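Clarar Simulation Open Day

The Clarar Simulation Open Day is a public demonstration of simulated robot manipulation held by Dirkier, a company that builds virtual test rooms for robot arms. The first one took place on 22/01/2022 at the Brumik building and drew 136 visitors. A second, shorter one was held in June of the same year for teachers and students.

Background

Dirkier began work on Clarar as an in-house tool. The program draws a furnished room, places a robot arm at a table and puts household objects within its reach. A control program then tries to carry out a short task, such as moving an object or closing a lid. Clarar has a library of 200 objects and 14 rooms. The layout of a room can be changed between runs — wall color, furniture, the things on the table — so that the control program does not learn one room by heart.

Until the open day, Clarar had been seen only by staff and by Ranjbar, a small firm that tested early versions. Güven Avcı, who led the room design work, proposed showing it to the public and wrote most of the program for the day.

Program of the day

Doors opened in the morning. Visitors were taken in groups to a ground-floor hall with a large screen, where a member of staff started runs and answered questions. Each group saw the arm given several tasks in a row. Failed runs were shown along with the others, and the presenter restarted the room when a run went wrong.

Two views were used during the talks. The room view takes in the arm and the furniture and is easier to follow for people new to the subject. The close view stays near the gripper, and large parts of the room are out of sight. Visitors could ask to switch between the two.

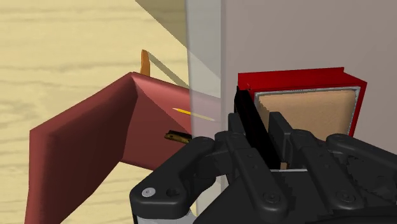
Rendered views from the Clarar demonstration
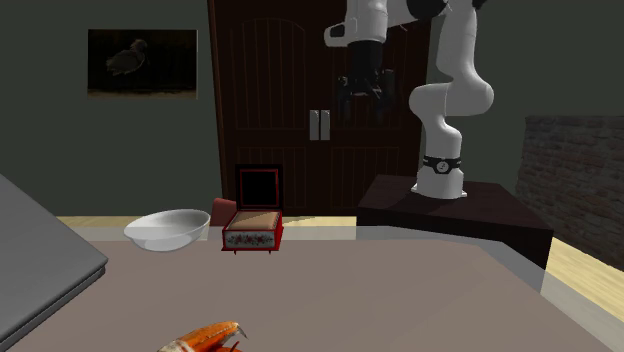 Why practice in a simulated room before using a real arm?
A mistake in a simulated room breaks nothing, and the room can be put back to its starting state at once. Many runs can also be made side by side, which a single real arm can't do. The results still have to be checked on real equipment, as friction and weight are never copied exactly.

After the talks, visitors could try steering the arm themselves at a row of desks in the side room. Control was by keyboard. Turns were kept short, and the line for the desks was the longest of the day. Younger visitors were given a simpler set of keys that left out wrist rotation.

Reception

Comments left at the exit were mostly favorable. Several visitors asked for more time at the desks. Others found the talk on contact forces hard to follow, and it was dropped from the June event. Avcı later wrote in the company newsletter that questions about failed runs had been the most useful part of the day for his team.

Later events

The June event was limited to 100 places and had no talks in the large hall. It used the same rooms, with new objects added to the library — mainly kitchen items and stationery. Ranjbar lent staff for the desks. Printed notes from both events are kept at the Brumik building and can be read there on request.

See also
Robot simulation
Motion planning
Gripper (robotics)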